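Cekano Rosser review: does it do any chores yet?

By Rhiannon Prosser
2026-08-16

The Rosser is a pair of arms on a stand with wheels. You show it a job using a set of hand-held grippers, it practises, and after that it is meant to do the job alone. Cekano rents it for £275 a month with the grippers, the charger and the software included. There is no option to buy. I have had one for 11 weeks, first at work and then at home, and the question I wanted to answer was a simple one: is there any housework or workshop tidying I can now leave to a machine?

The short answer is one or two small jobs, if you set them up properly and don't mind waiting. If that is all you wanted to know you can stop there.

Setting up

The stand comes in one very heavy carton and the arms in another. Putting them together took an afternoon. The instructions are clear enough until you reach the cable routing, where the drawing shows a clip that my unit didn't have. Cekano's support line told me it was dropped from the current version and to use a tie instead, which worked, though it would have been nice to be told on paper.

You need a flat floor. On the vinyl at work it rolled well and stopped where it should. At home it would not cross the metal strip between the kitchen and the hall, so it has lived in the kitchen ever since. You also need decent Wi-Fi. When mine dropped out, the arms folded themselves in and waited, and I had to start the job again from the beginning.

The hand grippers are simple. You squeeze to close the fingers and let go to open them. They are heavier than I would like, and after a long session my wrist knew about it. Kibet Urio, who shares the bench with me, has bigger hands and found them comfortable. The fingers are blunt, so anything flat on a table is a struggle. Try picking up a teaspoon with one and you will learn a lot about why robots are bad at cutlery.

Teaching it a job

You do the job yourself with the grippers, over and over, with small changes each time. Move the box a little, start with the things in different places, come at them from the other side. The software keeps each go and shows a green bar when it thinks it has enough. I would ignore the bar. It went green well before the arms could do the job reliably, and every job I taught needed a second sitting.

Kibet and I started with ping-pong balls. The job was to put two orange balls into a long clear box on a white table, which is the sort of thing you would ask a toddler to do. It is a better test than it sounds. A ball rolls if you touch it off centre, a clear box is hard for a camera to make out, and the rim is exactly where a careless gripper will catch. Strong colour on a plain table helps, so I'd call it a fair start.

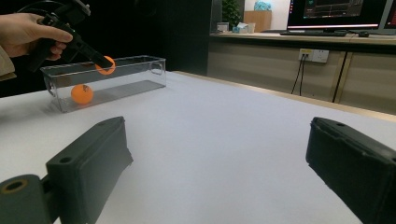 Most of the skill is in letting go. If you open the fingers too high the ball bounces, and if you go too low you knock the one that is already in there. I had assumed the picking up would be the hard part and the putting down would look after itself, and it was nearly the other way round. The Rosser copied our habits faithfully, bad ones included. Kibet tends to pause before he releases, and the arms learned to pause too, for longer than he does. It looked like someone trying to remember a name.

Once it was trained, the machine could clear the balls into the box most times without help. When it failed, it failed in one of two ways. Either it closed on air beside the ball and carried nothing across to the box with great care, or it pressed a ball against the rim and carried on pressing. There is a force limit, so nothing broke. But it doesn't seem to know that it has failed. It finishes the movement, goes back to its resting position and reports the job as done. That is my biggest complaint and it applies to every job I tried.

Moving the same job to my kitchen table, which is dark wood, meant teaching it again almost from the start. Cekano's leaflet says that skills carry over between rooms. Mine did not carry over to a different tabletop.

Jobs at home

Toys into a tub. This is the best thing it does. With soft toys and big plastic bricks, in a wide tub with a low side, it is slow and mostly right. I left it to run after bedtime and came down to a floor that was tidier than before. Small bricks get left behind. Anything with a string or a strap gets picked up, trails over the edge and gets pulled back out again on the next pass.

Recycling. It can take clean tins and plastic bottles from the worktop and drop them in a crate. It can't tell if they are empty. I taught it with empty bottles, and the first full one it met slid out of the fingers and went over. I now check everything before I start it, and by that point I could have put the lot in the crate myself.

Washing. No. I tried pairing socks, then just moving dry clothes from a basket to a table. It takes hold of whatever is on top and lifts, and whatever is tangled with that comes too. Folding was hopeless. I have seen the Cekano video of the Rosser folding a towel, and I believe it, but I could not get mine to do it with my towels.

Washing-up. I wouldn't, and the manual says not to. The arms are not sealed. Loading a dishwasher is allowed, and it did put plastic bowls in the bottom rack after a lot of teaching. Plates were beyond it, and I didn't try glasses.

Wiping the table. Better than I expected. It holds a cloth and goes back and forth, and it covers the middle well. It leaves the edges, and it pushes crumbs about without gathering them. You still have to wring the cloth out and hand it over.

Jobs at work

We repair and repack small electrical goods, so there is plenty of sorting. The Rosser did better here than in my house. The bench is the same every day, the light doesn't change, and the parts come in trays.

It moved chargers from one tray to another at a steady pace, provided the leads were wrapped and tied first. With loose leads it was no use. It also put finished boxes on a shelf, one at a time, and that became the only job we left running while we did something else. Even so, one of us was always in the room. A person doing the same work is a good deal faster and will notice when a lid is coming off.

Sorting screws was a failure. The fingers are too thick, and no amount of showing will change the shape of a finger. Cekano sells a narrower set separately. I haven't tried them.

What it is like to live with

It is quieter than a vacuum cleaner and louder than a fridge. There is a whine from the shoulder joints that I stopped hearing after a while and my visitors did not. The battery lasts through an evening's tidying. Charging is slow and needs to be done overnight.

Safety seems well thought out. There is a large stop button on the stand and another on the phone app, and if you put your arm in the way it stops at once. The cat was not interested in it after the first day.

The app is the weak part. Jobs are kept in one long list with no folders, you can't rename a job once it is trained, and I have three called "box". Updates arrive without asking. One of them made the arms noticeably smoother, and the next seemed to undo that.

Against the others

I had a Fullov on loan in January. It has a single arm that clamps to a worktop, costs much less to rent and can't move about. For one fixed job on one bench, I'd take the Fullov. It was quicker to teach, and it has one feature I badly missed on the Rosser: it looks again after each pick and tries once more if the thing hasn't moved. That sounds minor. In daily use it makes more difference than the second arm does.

The Tomico is a different sort of machine, with its jobs built in and no teaching at all. A friend has one and it clears a table of cups nicely. If you want it to do something that isn't on the menu, you wait for Tomico to add it.

Who should rent one

If you have a bench, a job that hardly varies and someone nearby, the Rosser is worth a trial. The contract has a minimum of two months, and you will spend a good part of the first one teaching. A school or college with an interest in the subject would get plenty out of it too, and the hand grippers are well made and have stood up to being dropped.

For a home I can't recommend it. The time I spent teaching, moving things into place beforehand and picking up what it missed came to far more than the time it saved. It does toys into a tub, and it does a fair job of the middle of a table. For that money I could pay somebody to clean for a few hours every week, and they would do the edges.

Kibet is more hopeful than I am. He thinks the teaching side is sound and that most of the trouble would go away if the machine could only tell when it had dropped something. He may be right, and I'd look at the next version. Ours goes back at the end of the month, apart from the stand bolts, which I have put somewhere safe and need to find.

Good points: solid build, safe around people, easy to start teaching, wide tubs and trays handled well.

Bad points: reports failed jobs as finished, skills don't carry over between tables, poor app, thick fingers, no use with cloth or loose leads.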